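Helovent Community Help
Category: Break rooms and beverage stations
Status: Answered

Paper cups at a self-service water station – best way to store, stack and dispense them

Submitted by: Facilities Desk, Petrenko Building

Our office is responsible for the self-service water and coffee point on the ground floor of the Petrenko Building. The point is used by employees and by visitors to the public counter, and consumption is highest between 8 a.m. and noon. Paper cups are ordered by the case, with 2,000 cups to a case, and are stored in a cabinet in the adjoining corridor.

The cups are plain white, without printing, and are placed on a small square table of light wood. Until recently they were left in their plastic sleeve, which had been cut open at one end. Users pulled cups out in twos and threes, and the unused ones were left on the table or thrown away. During June we recorded 333 cups discarded without apparent use. We have therefore moved to a black wire holder with a round base, in which the cups stand as a single nested column.

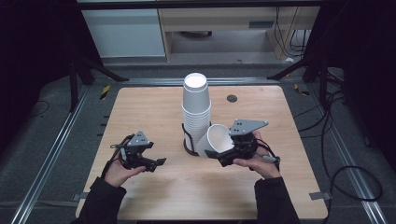 The change has reduced the waste, but it has raised several questions on which we would appreciate the advice of other members.

First, should the cups stand with the rim up or with the rim down? Our cleaning contractor prefers rim down, on grounds of hygiene. The previous supervisor of the station always kept them rim up, and no written rule exists.

Second, how high may the column reasonably be? A tall column means fewer visits by staff, but we are concerned that it will tip when a cup is pulled from it in haste.

Third, the cups sometimes cling together, and a user who tries to take one will lift two or three. Is this a fault in the cups, in the storage, or in the way the holder is filled? The supplier has been asked and has replied only that the product meets its specification.

A wall-mounted tube dispenser is not possible at this location. The wall behind the table is glass.

Answer 1 – marked as accepted
Submitted by: Building Services, Prisov Campus

We have operated four stations of this type for several years and can offer the following.

On orientation: rim down is the better practice wherever the cups stand in the open. The inside of each cup is then protected from dust and from the hands of persons reaching across the table. The user takes hold of the cup near its base and does not touch the part from which he or she will drink. Rim up is acceptable only if the column is covered or if the station is supervised. Whichever you choose, please put it in writing and post it inside the cabinet door. Most of the inconsistency we experienced came from different shifts filling the holders in different ways.

On height: the holder should support at least the lower third of the column. If your holder is a low one, the number of cups must be reduced accordingly. We fill to a point at which the top cup is level with an average adult's elbow, and we refill in the middle of the morning and again after lunch. A column higher than this can certainly be built, and it looks generous, but the upper cups lean as soon as the lower ones are not seated evenly. Before filling, hold the sleeve upright and tap it lightly on a clean surface so that the cups settle along the same axis.

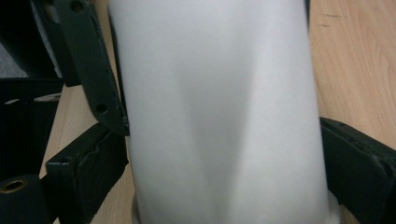 On clinging: in our experience there are two causes. The first is pressure. If cases are stacked in the cabinet more than three high, the cups in the lowest case are pushed into one another and will remain so after they are unpacked. The second is humidity. A corridor cabinet next to an outside door is not a good place for paper goods in summer. We moved our stock to an interior closet and the complaints fell noticeably within nearly 15 days.

It is also advisable to loosen the cups before they go into the holder. Take a short section of the column, turn the top cup a quarter turn while holding the one beneath it, and continue down the section. The side wall should be held gently and low down, close to the base in a rim-up column or close to the rim in a rim-down one. Squeezing at mid-height deforms the wall, and a cup that has gone out of round will bind against its neighbor again at once.

Cups that fall on their side on the tabletop should be discarded or set aside for non-drinking purposes. They should not go back onto the column. We keep ours for rinsing paintbrushes in the craft room.

Answer 2
Submitted by: Bivora Reading Room

We use rim up and have had no complaints. People like to see that the cup is clean inside. Your wire holder sounds fine. Just do not fill it so high.

Answer 3
Submitted by: Office of Shared Spaces

The accepted answer is sound and I would add two points only.

The first concerns the cup itself. When a new delivery arrives, take one cup from the top of a sleeve and one from the middle, and inspect both in good light. A plain white cup makes this simple, as there is no printing to hide a crease. Look at the side wall for flat spots and at the rim for any place where the roll has opened. A cup should taper evenly from rim to base, and the two samples should separate with a light pull. If they do not, the delivery should be refused before the remaining cases are signed for. Suppliers are far less accommodating afterward.
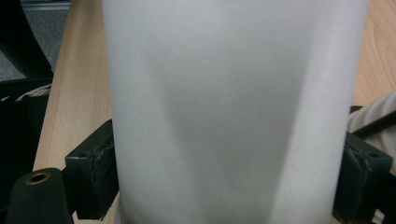

Plain white cup, side wall, no printing.

The second point concerns the table. A light wooden top with rounded corners is pleasant for visitors, but a wire holder can slide on it. We placed a thin cork mat under the base of ours – any non-slip material will serve – and the holder now stays where it is put. The mat should be lifted and the surface beneath it wiped at the end of each day, otherwise a ring will form.

I would not follow the suggestion in Answer 2 for a public counter. A reading room with a small and regular membership is a different case.

Comment from the original submitter

We thank all members for their replies. The rim-down rule will be posted in the cabinet and the cases will be stored no more than three high. The question of moving the stock away from the corridor has been referred to the building office. We have not yet found a cork mat of the correct diameter and would be glad of a recommendation.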